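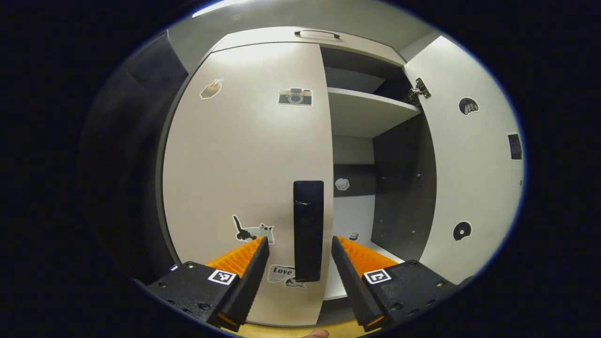
Hậu Đàm asked me last week why we map salt marsh by hand at all, when the satellite layer is free and covers the whole coast. I want to start with this question, so please leave the title slide for later.

**Slide 2 – what a marsh edge is**

- Say it slowly: the edge moves. Glasswort goes first onto the bare mud, then cordgrass, then the higher plants.
- On the satellite layer the glasswort zone is often read as mud.
- Do not explain the tides again, the speaker before me does it.

**Slide 3 – the Rikham site**

- 14 transects, from the sea wall down to the low marsh.
- 2837 quadrat records in the table, of which 371 have glasswort as the only plant.
- These 371 are the ones to talk about. Wait a little before the next click.

**Slide 4 – hand map and satellite map together**

- In the upper marsh they agree well.
- In the pioneer zone they do not. At Yule creek the two lines are 450 metres apart – the ground there is very flat, so a small error in height becomes a long one on the map.
- If someone asks about winter: we have only one December visit, and annual glasswort is dead by then. I would not compare it with summer.

**Slide 5 – sharing the data**

- The table is in Stomeo, with one row for each quadrat.
- Empty cell means not visited. Zero means visited and no plant found. Please say this twice, people mixed it up at the last meeting.
- Species names still have to be checked against the Gulex list.

Then back to Hậu's question, and take others from the room. Keep slide 4 on the screen.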